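Our Summer of No Ice

Fri 23 June

When we moved into the house on Lindholm Street, the refrigerator came with it, and so did the ice maker, and for the first week I thought we had won some kind of prize. I had grown up with metal trays, the kind with the lever that pinched your fingers, and now I could fill a whole pitcher without getting my hands cold. I may have called my sister about it.

Then it quit. It made a grinding sound at supper one night, dropped 7 cubes into my glass, and that was the end of that. The repair shop wanted 600 dollars, and the man on the phone was so nice about it that I apologized to him for saying no.

So we went back to trays, and I have to tell you I've come to like it. You fill them after the dishes are done, while the kitchen is getting quiet. I put mint leaves in one and leftover coffee in another (iced coffee that doesn't go watery by the bottom of the glass — why did I wait so long?). My mother used to freeze lemon juice every September when the church got its bulk order, and I had forgotten all about that until I was standing there with a lemon in my hand.

We had 30 people over for my husband's birthday, and yes, I bought bags that day. I'm not a saint. But the rest of the time two trays have been plenty for us, and the grandkids fight over who gets to twist them, which never happened with the button on the door.

I still catch myself holding a glass up to the dispenser, half asleep, waiting. I suppose my arm will learn eventually.

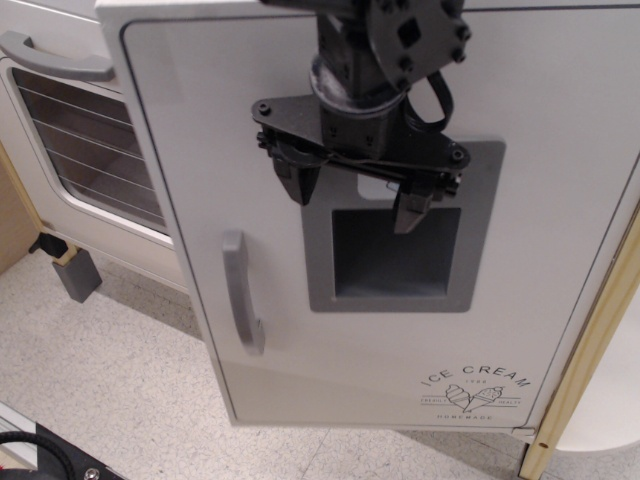
Filed under: Home & Kitchen, Little Things

3 Comments

Merle Pryor
Lemon cubes! My aunt did lime, and we'd sneak them out of the freezer like candy. Do you strain the pulp first?

Author
I don't, Merle, but I do fish out the seeds. Most of them, anyway.

Tess in Eltholm
Ours has been broken for two years and I keep the good dish towels on top of it now. Trying the coffee ones tonight.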